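Mending Night Comes Back to Bowen Hall

August 26, 2025
By Branwen Hopkin

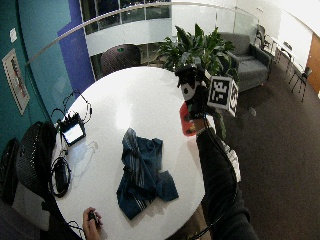
What should you bring to your first mending night? One thing you miss wearing, plus thread that comes close to matching it. We have needles, pins, scissors, a good iron and more spare buttons than we could use up in a lifetime.

I'm so glad to be writing this one! After a summer off, mending night is starting up again at Bowen Hall, and we're going back to the format people liked best last March: 15 minutes of showing one stitch at the front, and then the rest of the evening to sit and sew, talk, unpick, and sew again.

The first stitch is the ladder stitch, and if you learn only one this year I'd make it this one. It closes a split seam from the outside so the thread disappears. You take a small bite of fabric along one fold, cross straight over, take a small bite along the other fold, and keep going back and forth. It looks terrible for the first couple of inches, all loose rungs, and then you pull the thread and the whole thing zips shut. I have watched grown adults gasp. It works on shirt side seams, cushion covers, stuffed animals, coat linings, and the finger ends of gloves.

A few things I've learned the slow way. Use a shorter thread than you think you need – hand to elbow is plenty – or it will knot on you. Wash the item first. If the cloth around the hole has gone thin, closing the hole won't hold for long, so put a patch behind it and stitch into the sound fabric past the worn part. With striped or plaid cloth, pin the lines together before you start, and check them again halfway, as they love to drift.

Eleri Gough will run the darning table again. She has just come back from a week at the Storkimby wool school and is full of ideas about elbows. She'd like everyone with a holey sweater to leave the hole alone until they get there (no snipping the loose ends, please, she can use them).

We also have a new machine, a secondhand Vostine that does a lovely zigzag and is very handy for jeans. It lives on the Oltuvby Room side table, and you can sign up for a turn at the door. Please don't change the tension dial without asking me first.

Entry is $3, kids free, and tea is included. The room holds 50, and last spring we got close, so come early if you want a seat by the lamps. Parking is behind the hall. To borrow a darning mushroom for the month, write your name in the green book.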